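Unit 8: Reviewing a Simulation Package Before You Buy It
Reading time: 3 min

This unit covers one product, the Kiseo household scene package, and how to review it as a buyer would. Kiseo sells simulated rooms with a robot arm already placed in them. The customer pays for a license, loads a room, and runs tasks in it before anything is tried on real hardware. We have the Rallura edition on the lab machines. The room used here is the bathroom.

What a buyer gets

The Rallura edition includes the room files, a set of loose objects, a controller for the arm, and a task list. The bathroom task list is short. Most of it is pick and place with small objects. The license covers 3 seats and runs for a term. Extra rooms are sold separately, and the price sheet is in the course folder.

A review should answer two plain questions. Can the package do the job the buyer has in mind? How much work is left for the buyer after it is installed? Keep both in front of you as you write. Students tend to spend pages on how good the rendering looks and very little on the second question.

Looking at the grasp

Start with the close view from the gripper. Small objects are where these packages differ most. Check where the fingers sit against the object, whether the two surfaces pass through each other, and whether you can judge the distance to the things nearby. An object that widens at one end is a good test, as the fingers have to meet it at the right height. Run the same grasp more than once with the starting position changed a little, and write down each result, including the failed ones. 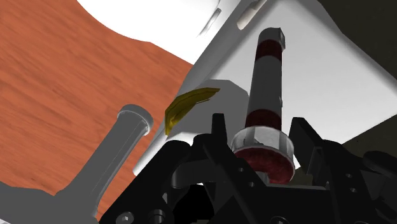
Figure 1. Gripper view, with the fingers on either side of a red-and-white striped object.

The close view has limits. It tells you very little about the rest of the arm. A grasp can look fine from the gripper while the elbow is in a position you would never accept on a real installation. For that you need one of the room views.

Reach and clearance

The bathroom is a tight test for reach. The arm has a fixed base, so everything depends on whether it can get to the work surface at a usable angle. The toilet tank top is narrow and objects stand close together on it, so the gripper body matters as much as the fingers. When you review a run, look for these points:

– distance between the gripper body and the neighboring objects
– position of the elbow on the way in and on the way out
– whether the arm takes the same path back
– any object that moves without being touched

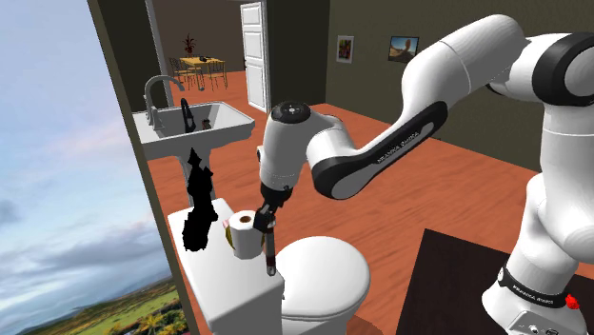

Write down the settings for each run next to the result. The Prothero log viewer, which comes with the package, saves them if you tick the box before the run starts. It is off by default. Several groups lost their settings last February and had to repeat the work, so check it first.

The Brerkard package, which we covered in Unit 2, handles this differently. It stops the run when clearance drops below a set value. Kiseo lets the run continue and marks the spot in the log. Either can suit a buyer, but the second means somebody has to read the log – put that time in your estimate.

Views and object quality
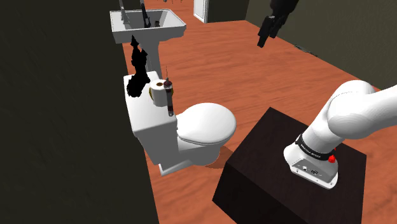
Notes by Adeel Magsi. Checked by Rukhsana Mohmand.

Object quality in the package is uneven. The toilet, the sink and the floor read clearly. Some smaller items are harder. On the tank there is a figure-like object that shows as solid black, with no surface detail at all. If a buyer plans to train a vision system on these views, that is a real problem and should go in the review. If the buyer only wants to test arm motion, it matters much less.

Also compare what each view leaves out. A view from above may show the base and the gripper and miss the middle of the arm. Do not report on clearance from a view like that.

Assignment

Write a review of the bathroom room for a buyer who runs a small test lab. Use the log in the course folder, which has 147 entries. You do not need to discuss all of them, but say how you chose the ones you used. Give a clear recommendation: buy, do not buy, or buy with conditions. If there are conditions, list them. Hand in the review and your settings sheet together.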